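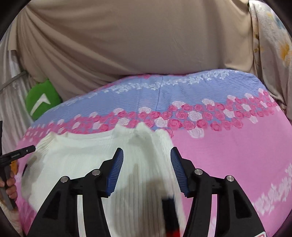
A white ribbed garment on a pink and blue floral bedspread. Clothing and household linen are both accepted under the new service.

Pollance to open laundry and mending shop in Hallden

Pollance, the laundry and clothing repair company, will open its second shop in March 2019, on Stoyanova Street in Hallden. The shop will take in washing, ironing and mending over one counter, and will offer a weekly collection round to homes in Hallden and Detlow.

The company has run its first shop in Detlow for nine years. It has traded mainly as a laundry, with mending added later after customers began leaving notes pinned to items asking for a button or a seam to be dealt with. Mending now makes up a large part of the work, and the Detlow premises have run out of room for it.

The Hallden shop takes over the ground floor of a former shoe repairer's. The building had stood unlet for two years. Pollance has signed a ten-year lease and has put in new drains, a new electricity supply and a ventilated drying room at the rear. The shop front has been repainted and the original tiled step has been kept.

Iñaki Peñalver, managing director of Pollance, said: "We have been turning mending away in Detlow since last summer, and I don't like doing that. People were bringing us things they wanted to keep and we were telling them five weeks. In Hallden we have the space to do it in one week for most jobs. The laundry will be there as well, because the two belong together. You can't mend a thing properly until it has been washed."

What the shop will do

Customers will be able to bring in clothes, bed linen, towels, curtains up to a standard door width and most blankets. Everything is checked at the counter with the customer present and given a numbered cloth tag, which stays on the item until it is handed back. The tag system is the same one used in Detlow and items can be dropped off at one shop and picked up from the other.

Mending will cover seams, hems, buttons, zips, pockets, collars, cuffs and elastic. Knitwear will be handled at a separate bench. Ribbed cuffs and welts, which tend to stretch or come away before the rest of a jumper wears out, can be reknitted or replaced, and small holes can be darned in a matching or a contrasting yarn. Customers who have kept the spare yarn that came with a garment are asked to bring it with them.

Bed linen can be patched, rehemmed or turned sides to middle, a way of using the less worn edges of a sheet by cutting it down the centre and joining the outer edges. Pollance brought this back in Detlow two years ago and says it is asked for most weeks. Quilts and bedspreads can have their bindings replaced.

The shop will not take leather, fur, wedding dresses, carpets or anything that has to be dry cleaned. A list will be kept at the counter with the names of other businesses in the area that do this work.

Prices

A standard wash and dry will be charged by the bag, and the bags will be the same size as those used in Detlow. Mending will be charged by the job. A printed price list will be on the wall and copies can be taken away. Where a job is not on the list, the customer will be given a price before any work starts, and there will be no charge for looking at an item.

Prices in Hallden will match those in Detlow for the first year. Pollance last raised its prices in Detlow two years ago, when the cost of water and waste water went up.

A reduced rate will be offered to people over 65, to full-time students and to anyone receiving a means-tested benefit. The rate applies to washing and mending alike. Proof will be asked for once, at the first visit, and will not be copied or kept.

The collection round

The round will cover Hallden on one day each week and Detlow on another. It will be made with an electric van fitted with hanging rails and closed shelves, so that clean and unwashed items travel apart. Pollance has had 400 collection bags made for the start of the service, in heavy cotton with a drawstring and a label pocket.

Places on the round will be limited to 145 households at first. This is the number the company believes it can serve with one van and one driver without late returns. If the round fills up, a waiting list will be kept and a second day considered in the autumn. Households where someone has difficulty leaving home will be given places first.

Collections can be arranged in either shop or by telephone. There is no minimum order and a household can miss a week without giving up its place. Bags should be tied and labelled, and pockets emptied. Items for mending should go in a separate bag with a note saying what needs to be done.

Staff and training

Six people will work at the Hallden shop. Two are moving across from Detlow and the other four have been taken on in the past three months, one of them as a trainee mender. The trainee will spend eighteen months with the company and will learn hand sewing, machine sewing, darning and pattern cutting, as well as the washing and finishing side.

Mr Peñalver said: "We advertised for one trainee and the replies were far better than we expected. There are a lot of people who can sew a bit and would like to do it for a living, and there isn't any obvious way in. I started at a presser's table and picked up the rest from whoever would show me. It took a long time and I would like it to be quicker for the next person."

Pollance plans to take on a second trainee at Hallden next year if the shop meets its targets.

Evening classes

The front of the shop can be cleared after closing, and from its second month the company will use it for evening classes. The first set will cover basic mending in four sessions: buttons and hems, seams and pockets, patches, and darning. Each class will have places for eight people. Thread, needles and scrap cloth will be supplied and sewing machines will be available for two of the four sessions. People are welcome to bring something of their own to work on from the second session onwards.

A shorter class on washing and storing wool will be held once in spring and once in autumn. It will deal with hand washing, drying flat, removing bobbles and keeping moths out of drawers. The same class in Detlow has been full each time it has been held.

Water and energy

The four washing machines at Hallden are larger than those in Detlow and weigh each load before filling. Warm waste water will pass through a heat exchanger before it leaves the building, and the heat will be used to warm the incoming supply. The drying room will be used for knitwear and anything else that should not be tumbled.

Pollance will record water and electricity use at both shops and put the monthly figures up beside the counter, where they can be compared.

Comments from Detlow customers

Before deciding on the new shop, Pollance left a short questionnaire on the counter in Detlow for six weeks. It received 454 completed forms. The most common request was for a faster mending service, followed by collection from home and later opening. Several people asked for a place to sit while waiting, and the Hallden shop will have a bench inside the window.

In answer to the request for later opening, both shops will stay open until seven in the evening twice a week. Opening times will be shown on the doors and printed on the back of each ticket.

Opening offer

The first 100 customers to bring an item for mending to the Hallden shop will have one button, hem or seam repair done free of charge. The offer is limited to one item for each customer and cannot be used on the collection round.

The shop will be open for people to look round on the afternoon before trading begins. Staff will be at the mending benches and the machines will be running. Tea and coffee will be served. The entrance is level with the pavement at the side door and there is room inside for wheelchairs and prams. There is no parking on Stoyanova Street itself, but the public car park behind the library is a short walk away.

Notes to editors

Pollance is a privately owned company with its office and first shop in Detlow. It offers laundry, ironing and clothing repair to households and small businesses.

Iñaki Peñalver is available for interview in person or by telephone. Requests should be made to the Pollance office in Detlow during working hours.

Visits to the Hallden shop before opening can be arranged with two days' notice. Flat shoes should be worn in the machine room.

Ends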